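We reached the Lerkby roastery at ten, and Tavion Blackwood took our group of 13 straight to the sorting room. Beans come in from two farms and are graded by hand before they go near the roaster. The batch we watched weighed 25 pounds and came out a medium brown, with a smell close to toast.

Lunch was on our own, and the afternoon started at one. 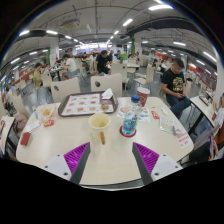 The cupping took an hour. We tried four coffees, and my favorite was the Kobori — light, a little like dried apricot, and good with a plain butter cookie. The Grellow is darker and holds up better to milk. Both are sold in the shop by the door. Tours run again in September, and you need to book ahead.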